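Home | Syllabus | Handouts | Readings | Contact

Food Basics, Handout 5: Soaking and Cooking Dried Beans

Read this before the February lab. Bring an apron and the chart from Handout 4.

Dried beans keep for a long time, but they get harder with age. Old beans may stay tough no matter how long they cook. Buy from a store that sells a lot of them, and don't mix a new bag into an old one.

Sorting. Spread the beans on a tray and take out stones, bits of stem and shriveled beans. Rinse in cold water.

Soaking. Cover with plenty of cold water, at least three times the depth of the beans. Most kinds need eight to 12 hours. In a warm kitchen, soak them in the refrigerator or they may start to ferment. Lentils and split peas need no soaking. Throw out the soaking water.

Quick soak. Boil for two minutes, turn off the heat, cover and leave for an hour. Skins split more often this way.

Cooking. Use fresh water and a pot with room to spare. Soybeans foam a lot and will boil over in a small one. Skim the foam, lower the heat and simmer with the lid tilted. Kidney beans must boil hard for at least 10 minutes before simmering, and should never go into a slow cooker raw.

Salt and acid. Salt in the soaking water helps the skins soften. Tomatoes, vinegar and lemon juice do the opposite, so add them when the beans are tender.

For the lab, each pair weighs out 100 grams dry and weighs again after soaking and after cooking. Write all three weights in your chart. Dragica Trajkovski has the scales.

Questions about the chart go to Aldo Bortolotti, room 465.
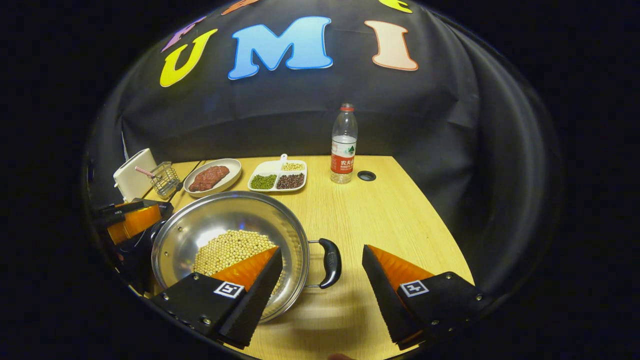
Cooked beans keep three or four days in the refrigerator, covered with their cooking liquid. Freeze anything you won't eat by then.

Contact the instructor | Copyright Leone Adult School | Back to top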